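Household and Shop-Floor Chores: Work at Hand
A gallery from the Lundutwood Program on Everyday Automation 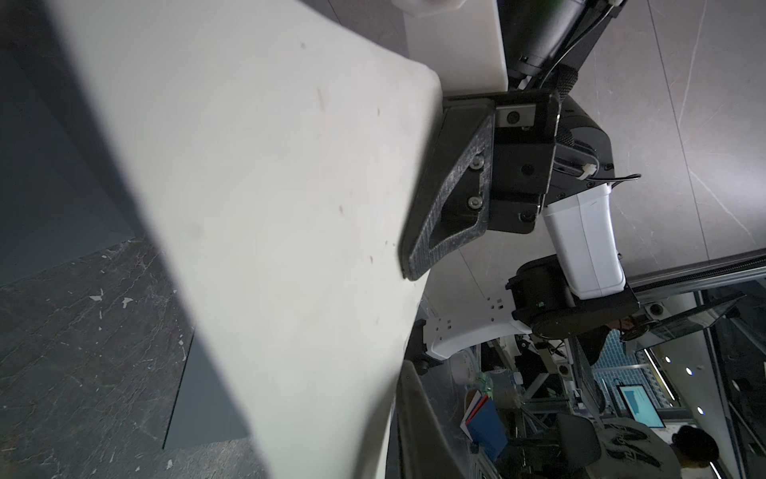 The Lundutwood Program was established to answer a question put to it regularly by retailers, care homes and small manufacturers: which routine chores can be given to a machine today, and which cannot. The program does not build robots for sale. It sets out ordinary work, asks a robot arm to do it, and records the result in the same terms that would be applied to a new employee in the first week.

The present gallery accompanies the spring review, which covers 2,124 attempts at 30 chores. Each chore was chosen from lists supplied by participating shops and households. Wiping, stacking, folding, sorting, carrying and the handling of flat goods are all represented. Cooking and any work involving sharp tools were left out of this round and will be taken up at a later stage.

Picture 1. Handling a board. A black gripper finger, 3D-printed and fastened with two hex bolts, is pressed against the edge of a large white board. The board is tilted, with one corner raised above the marble-patterned floor. The surface carries small dark specks and faint grey smudges.

Notes to the picture

Boards, trays, shelves and panels appear on nearly every list the program receives. A shop assistant moves them many times in a shift and seldom thinks about it. For an arm with a single gripper the same work is demanding. A flat panel offers little to hold except its edge, and its weight shifts as soon as one side leaves the floor. The wider the panel, the more it hides from a camera placed near the wrist.

Of the attempts in this review, 426 concerned flat goods. Reviewers Piyumi Khan and Crisanto Marquez marked each one as completed, completed with help, or stopped. Small trays were completed without help in most cases. Large panels were most often completed with help, usually a hand placed on the far edge. The reviewers have recommended that large panels remain a two-person task in shops until the next round has been assessed.

Findings on other chores

Sorting packaged goods by size is ready for limited use, provided that the shelf is well lit and the packages are rigid. Folding towels can be done, but at a pace that few households would accept. Wiping a level counter is dependable. Wiping around taps, handles and corners is not, and Janaka Bhattacharjee's report for the household section advises against offering it as a service at present.

The partner store, Bristora, kept one sorting station in operation for 20 working days in April. Staff there asked chiefly for two improvements — a clearer signal when the arm has stopped, and a quicker way of clearing a dropped item. Both requests have been passed to Clollex, which supplies the station software.

Using the gallery

The picture and its caption may be reproduced for teaching and for staff training, with credit to the Lundutwood Program. Requests for larger copies should be addressed to Mahfuz Roy in the program office. Schools and trade associations wishing to attend a demonstration may apply to the same office; sessions are held on Saturday mornings at the Selvanayagam building and places are limited.

Shops that wish to propose a chore for the next round are asked to describe it in plain terms, stating the goods involved, the space available and the time a trained employee needs to complete it.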